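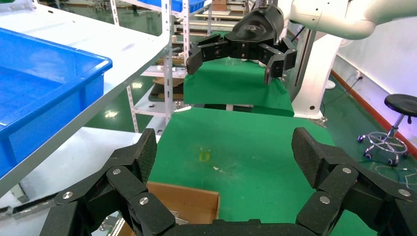 Cardboard box on a green work mat.

22 Nov 2003
By Raimonds Tamošiūnaitė

The Conneely Walker is a handheld audio player sold with a set of recorded walks for one city. The edition reviewed covers Ponska. It contains ten walks through the old town, the river bank and the former village of Cletum, which was absorbed by the city when the tram line was extended uphill. Visitors who want a guide but do not want to keep a group's pace are the obvious buyers. I used the unit over most of a week in April and again this month, and completed every walk at least once.

The player is the shape of a television remote and slightly thicker. It has a numeric keypad, a volume rocker on the left side, a single earphone jack and a two-line display. There is no built-in speaker. Two people can share one unit only with a splitter, sold separately by the same firm at a price I consider high for a short length of cable. An ordinary splitter from an electronics shop worked just as well.

Operation is by stop number. A number printed on the folding map is entered on the keypad and the recording for that stop begins after a short delay. The star key pauses. The pound key returns to the start of the current recording. There is no way to skip back a few seconds, and on a busy street this is a real fault. A passing tram covers one sentence, and the only remedy is to play the whole stop again. Some stops run to several minutes. By the second day I had the habit of pausing whenever a tram came into view.

Power comes from 2 AA cells in a compartment at the back. The manual claims 10 hours of playback on alkaline cells. My first set failed during the eighth hour, with the volume set high for most of that time. The second set, used mainly in quiet side streets, lasted until I stopped keeping track of it. The battery indicator has three bars and is not much use: it went from two bars to none within a single walk. When the cells run out the player forgets its volume setting and restarts at the middle level. That is too quiet for the market square and too loud for the cathedral.

The folding map is printed on coated paper and covers the city at two scales, the old town on one side and the outer districts on the other. Walks are shown as colored lines. The orange and the red are too close to tell apart under street lighting, and they cross twice near the Staren bridge. I followed the wrong one and spent a quarter of an hour listening to an account of a tannery while standing in front of a school. The stop numbers are legible, the north arrow is correct, and the folds held up well. The corner that gets opened most had begun to split by the end of the April visit.

The street index on the back cover of the booklet has 2665 entries. I checked a sample against a municipal map and found no missing streets in the old town. In Cletum several lanes are listed under their old names only. A reader looking for the name on the present sign will not find it, and the booklet gives no cross-reference. The publisher would do well to correct this in the next printing, as Cletum is the district where a stranger is most likely to need the index.

Sound quality is adequate. The recordings are speech with a little music at the start of each walk. Two narrators share the work, a man for the old town and a woman for the rest. She is the better of the two. He reads dates as if from a ledger, and there are a great many dates. The supplied earphones are the hard plastic kind and became uncomfortable within an hour. I changed to my own pair and noticed a faint hiss between sentences that the supplied pair had hidden.

The content is uneven. The old town walks repeat what is found in any printed guide: the founding charter, the fire, the rebuilding, the two visits by the same duke. The section on the cathedral takes the listener around the outside in full before going in. This puts the longest recording on the north side, in permanent shade, with no place to sit. The information is accurate as far as I could check it. The date given for the bell tower differs from the one on the tower's own plaque by a year, and I do not know which is right.

The Cletum walks are much stronger. The district was a farming village well after the city had paved streets and gas lamps, and it supplied the lower town with milk, cabbages and day labor. The recordings explain how the field boundaries survive in the street plan. Where a lane bends for no apparent reason, it follows the edge of a plot that was sold late or in dispute. The narrator points out a row of houses set at an angle to the road and tells the listener to look at the gate posts, which are still in line with the old cart track. I had passed those houses on earlier visits and noticed nothing.

The fourth stop in Cletum deals with the water supply. Before the pumping station was built, residents paid carriers to bring water up from the Staren, a climb the script describes as 300 steps. The stairway is still there and is part of the route. The handrail stops halfway up -- the booklet should mention this and does not. Anyone with a bad knee should take the tram to the upper stop and do the walk in reverse. The keypad system allows this without difficulty, though each recording ends with directions to the next stop, and those directions will be wrong.

Directions in general are the weak part of the scripts. They rely on shops. "Turn left at the bakery" is of little help when the bakery has become a telephone store, and I counted this as a fault on four of the walks. Directions that rely on churches, bridges and street names all worked. The map is good enough to fill the gaps provided it is kept open in the hand, which in rain is awkward. The player itself was used in light rain on two afternoons and came to no harm. The manual says only that it should be kept dry.

Walking times printed in the booklet are optimistic. The old town loop is given as an hour and a half. It took me over 2 hours without going into any building, and I do not walk slowly. The river walk was closer to its printed time, being flat. No allowance seems to have been made for street crossings, and the crossing by the customs house has a very long signal.

The carrying case deserves a short note. It is gray nylon with a belt loop and a flap held by a hook-and-loop strip. The opening for the earphone cable is at the bottom, while the jack is at the top of the player. The player must therefore be carried upside down, with the display inverted, or the cable must be led out past the flap, which then does not close. I carried it in a coat pocket.

Walks for other cities are supplied on plug-in cards. The card slot is under the battery cover and the cells must be removed to reach it. I had only the Ponska card and cannot comment on the others. The dealer told me that a second Ponska card with the outlying parks is planned. He had no date for it.

The unit can also be rented by the day at the tourist office beside the main station, against a deposit. The rented units have the same recordings and a neck strap, a better arrangement than the case. Three days of rental cost less than half the purchase price. For a single visit I would rent. Purchase makes sense for someone who returns often, or who has guests to send out for the afternoon.

Points in favor: simple keypad, reliable numbering, a clear map apart from the two colors mentioned, and the Cletum recordings. Points against: no short rewind, poor battery indicator, case, earphones, and directions that depend on shops. The old town walks can be replaced by any decent printed guide. I know of no printed guide that covers Cletum in the same detail -- the city library has a pamphlet on the water carriers, in the reading room only, and the staff will copy pages from it for a small fee.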